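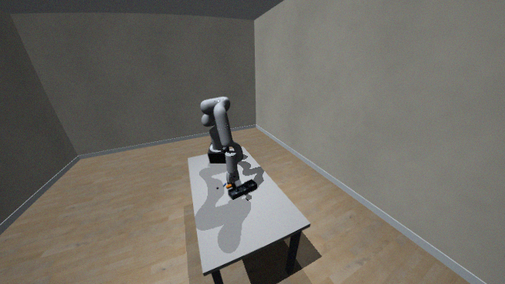
Simulated view: a light gray robot arm at the far end of a long table.

Akach Youth Track Program
Progress report, spring season
Prepared for the Mnguni Fund by Yesenia Galindo, program lead

What a season! We closed it out in June with our first home meet, and I'm still finding lane tape in my car. Most of what follows is good news, with a couple of items where we are behind and need to talk.

Participation
Our target for the season was 20 new athletes in the middle school group. We got there before the second month was out, mostly through kids bringing their cousins and classmates along on Tuesday evenings. The high school group stayed steady, and the girls' 400 squad is now so deep that we had to hold a run-off to pick the relay team (great racing, by the way, easily the loudest night of the spring).

Results
We entered 4 meets, as planned. The sprinters went out fast everywhere, sometimes too fast, but by the third meet they were running the bend with real patience. Our 4 x 400 girls won their heat at the Cleris Invitational and placed third in the final after a messy second exchange. They asked for extra baton work the very next practice, which made my week. In the field events, long jump is our surprise. The boys have started measuring their own run-ups and arguing over them like old pros.

Home meet
The gate and the snack table together brought in $2,057, all of it set aside for travel next season. The timing system from Orkus was up and running before the first gun, and results were posted at the fence between events. We did start late. The hurdles had been stored in the wrong shed and getting them across the field ate up most of the warm-up hour. Next year they go out the night before.

Where we are behind
The throwing circle is still not resurfaced. The contractor has moved the date twice, and until the work is done our shot put athletes are training at the high school across town, sharing space with their team. We also have only one certified starter and would like to train two more before fall. The grant line for coach education has enough left in it to cover both courses, and I'd like your okay to use it that way.

Next up
Summer conditioning begins once school lets out, with hill runs in the mornings and relay practice in the evenings. Fall sign-up forms are already at the printer. Please come out to a practice if you can, the kids love having someone new to show off for!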